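홈 | 사업소개 | 진행현황 | 자료실 | 문의
최종 수정: 3월

포장재 회수·재펄프화 시범사업 중간 진행보고

1. 보고 범위
본 보고는 Namus 지원금으로 수행 중인 골판지 회수 및 재펄프화 시범사업의 2차 분기 실적을 정리한 것이다. 1차 분기 보고에서 지적된 수분 측정 방식과 운송비 배분 기준의 수정 내용을 포함한다. 예산 변경 신청 건은 별도 문서로 제출하였다.

2. 회수 체계
회수 거점은 Momach 물류창고와 Lisura 상가 두 곳으로 유지하였다. Momach 측은 입고장 옆에 압축기를 설치하였고, 배출 단위가 묶음에서 베일로 변경되었다. Lisura 상가는 점포별 배출량 편차가 커서 압축기를 두지 않고 평판 적재 방식을 계속 적용한다. 수거 차량은 토요일 오전에 두 거점을 순회한다. 분기 초에는 Lisura 하역장 진입 시간이 청과 납품 차량과 겹쳐 대기가 반복되었으며, 상가 관리사무소와 협의하여 진입 순서를 조정하였다.

운송비는 1차 분기까지 거점별로 균등 배분하였다. 이번 분기부터는 계근표상 중량 비율을 따른다. 기존 정산분은 소급하지 않는다.

3. 원료 품질
반입 원료의 주된 감점 요인은 수분과 테이프 잔류물이다. 수분은 종전에 베일 표면 한 지점에서만 측정하였으나, 표면과 내부의 차이가 커 대표성이 부족하였다. 현재는 베일마다 표면과 내부를 각각 측정하고 높은 값을 기록한다. 이 변경으로 부적합 판정이 늘었다. 원료 상태가 나빠진 것인지 측정 방식의 영향인지는 아직 분리하지 못하였으며, 3차 분기에 동일 베일에 두 방식을 병행하여 비교한다.

테이프 잔류물은 Lisura 반입분에 집중되어 있다. 점포용 안내문을 교체하였고, 코팅 상자와 식품 오염 상자는 별도 적재하도록 표기를 수정하였다.

4. 재펄프화 시험
시험은 Psarras 설비에서 진행하였다. 회차당 해리 시간은 30분으로 고정하고, 투입 농도만 변경하였다. 고농도 조건에서는 미해리 섬유 덩어리가 스크린에 남아 배출구 막힘이 발생하였다. 해당 회차는 중단 처리하고 수율 계산에서 제외하였다. 저농도 조건의 결과는 안정적이었으나 용수 사용량이 계획치를 초과하므로 백수 재순환 배관의 보완이 필요하다. 배관 견적은 접수되었고 발주 전이다.
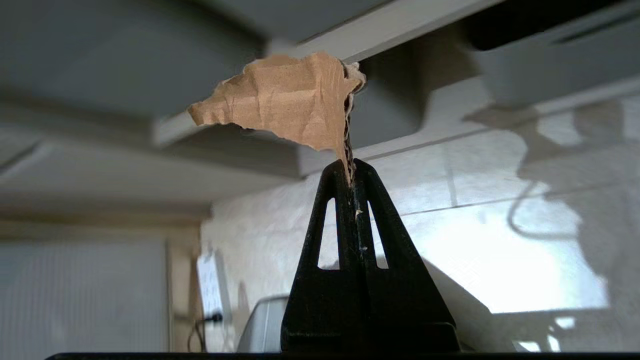 투입 전 파쇄 규격도 이번 분기에 재검토하였다. 기존 지침은 조각의 최대 길이만 정하고 있어 작업조에 따라 입도가 달랐고, 두꺼운 이중골 원지가 섞일 경우 해리 속도 차이가 그대로 수율 편차로 나타났다. 개정안은 골 구조별로 파쇄 조건을 구분한다. 시료 역시 절단면이 고른 시편 대신 사진의 갈색 골판지처럼 찢어진 조각을 기준으로 삼는다. 찢긴 가장자리는 섬유가 노출되어 흡수 거동이 절단면과 다르므로, 침지 시험 기록지에 가장자리 상태 항목을 추가하였다.

5. 예산 집행
분기 집행률은 약 30%로 계획보다 낮다. 차이의 대부분은 재순환 배관 발주 지연에 따른 것이며, 인건비와 운송비는 계획 범위 안에 있다. 시험 용수 비용은 초과가 예상되어 소모품비 잔액에서 충당할 예정이다.

6. 차기 계획
- 백수 재순환 배관 발주 및 설치
- 수분 측정 방식 병행 비교
- 개정 파쇄 지침의 작업조 적용
- Lisura 반입분 테이프 잔류율 재조사

배관 설치가 분기 내에 완료되지 않으면 고농도 조건 재시험은 4차 분기로 이월한다.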